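Section 2: Laying out the parts

Before you fit anything, do give yourself a few unhurried minutes to get everything where you can see it. Lay the tower on its side with the side panel off.
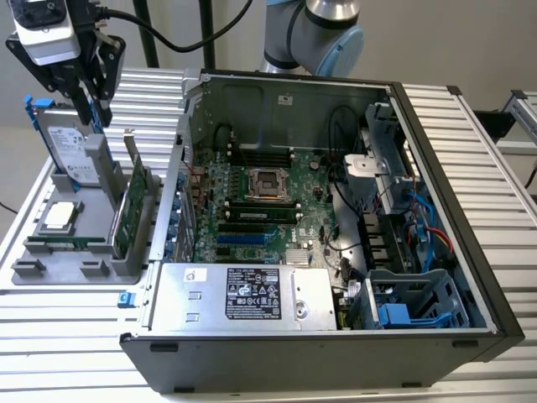 Vernholm, April

1. Keep the processor, hard drive and memory in the parts tray until you want them.

Note: hold every card by its edges, please.

2. Find the long slots on the board before you pick up a card.
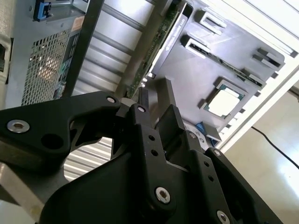 Words by Asger Þrastardóttir

3. Bring the graphics card over upright — there's really no hurry.
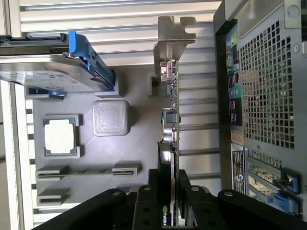 Graphics card, hard drive in blue caddy

Caution: never force a card. If it feels stiff, lift it away and line it up again, 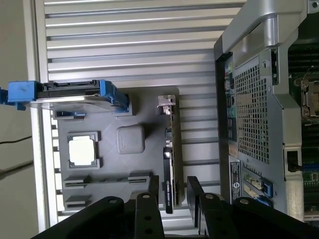
and do have a cup of tea if it's being stubborn. Memory comes next, in Section 3.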